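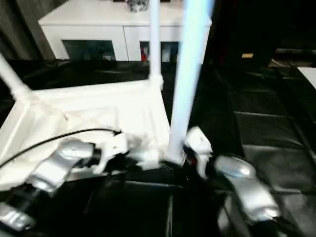
*White cloth over its frame, on the black floor mat.*

Readers of this blog have asked on several occasions for a fuller account of how household linen is cared for under this roof. The present entry sets out the practice as it stands in April, and it replaces the shorter note on sheets that was published here last autumn.

## Washing

White cotton is washed separately from all other items. The spare room bedding, which came from the Stevero shop in Wosham before it closed, is washed at 60 degrees and has kept its shape well. Tablecloths are washed at 40 degrees unless they are stained with tea or gravy, in which case they are soaked overnight in cold water beforehand. Fabric softener is no longer used on towels. It was given up after a trial of 3 months, during which the towels treated with it took up noticeably less water than the others.

Readers should note that the Zosora washing powder mentioned in the earlier note has changed its scent. The author finds the new one rather strong and has moved to an unscented powder. No difference in whiteness has been observed.

## Drying

Line drying remains the preferred method between spring and early autumn. Sheets are pegged by the hem and not by the corners, and they are brought in while there is still a little damp in them, as this makes ironing a good deal easier. The line itself should be wiped before use. This was neglected one Monday last month and a double sheet had to be washed again.

In wet weather the airer is set up in the back bedroom with the window open a hand's width. Two sheets at a time is the limit. A third may be fitted on, but all of them will then smell stale by the following morning.

## Ironing and storage

Pillowcases and tablecloths are ironed. Fitted sheets are not, and the author does not intend to reopen that question, despite the correspondence received.

Each set is folded and kept inside one of its own pillowcases. The cupboard on the landing has shelves 37 centimetres deep, so a double sheet must be folded once more than the usual instructions suggest. Sets are taken from the top of the pile and returned to the bottom in order that wear is shared evenly. Lavender bags are replaced each summer.

## Repairs

Worn sheets are turned sides to middle where the cloth at the edges is still sound. The Ackah guest sheet was treated in this way in February and is back in use, although the centre seam can be felt by a light sleeper. Sheets beyond repair are cut into squares for cleaning windows.

A separate entry on woollen blankets will follow once the moth traps have been checked.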